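Yellow Bottle, January Tulips

1/17/19

I took down the last of the holiday things after New Year's and the dining table has looked bare ever since. I decided this was the week to put flowers on it. I got tulips at the market in Clodley on the way home, a mixed lot of reds and oranges with some yellow in it, and carried them back inside my coat.

I don't own many vases. I have a few, and most of them came from the same place, the secondhand store in Stovham next to the hardware store. I go in there a couple of times a year and usually come out with glass. I don't collect it in any serious way. It's cheap, it washes easily, and if it gets broken I'm not out much money.

The yellow bottle was 4 dollars, back in September. It was on a low shelf behind a stack of pie plates and I almost missed it. It has leafy scrollwork pressed into the side and a round design like a wheel, and the glass is thick enough that it feels steady when you set it down. There was no label and no lid. I asked at the counter and they didn't know anything about it. It sat on top of my refrigerator until this week. 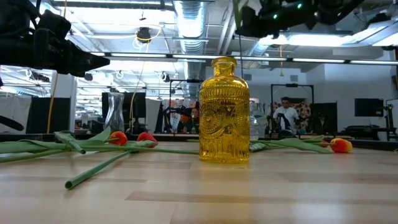
I wanted to try the bottle first, but the neck is short and not very wide, and tulip stems are fat. A bottle like that will hold a stem or two and that's it. If you force more in, you scrape the stems and they go soft at the scrape. So I figured the rest would go in one of the clear ones. The tall one with the flared mouth is the one I use most. It's narrow up top, so the flowers stay together, and it's wider lower down, so it holds a decent amount of water and I don't have to top it up every morning.

I cut tulips shorter than most people do. They keep growing after they're cut, which I didn't know until a few years ago when a bunch I had arranged very carefully was leaning over the sides two days later. Now I start them low and let them come up. I also take off any leaf that would end up under the water, and I use cold water, a few inches of it. I've tried the packets of flower food and I've tried sugar and a penny, and I didn't see a difference with tulips either way.

The table is the other reason I like glass on it. It's all strips of different wood, mostly pale with some darker ones, and it's shiny, so every lamp in the room shows up in it. I bought it from a furniture place called Navine when I moved to the apartment on Mathur Street. Painted pottery looks too busy on it. Plain glass is fine, and the yellow throws some color onto the wood, which helps in January.

It does show water marks, so I keep an old dish towel close by when I'm working with flowers and I put a cork mat under whatever stays out overnight. The mat I have now is too big for the yellow bottle. I'll look for a smaller one the next time I'm in Stovham.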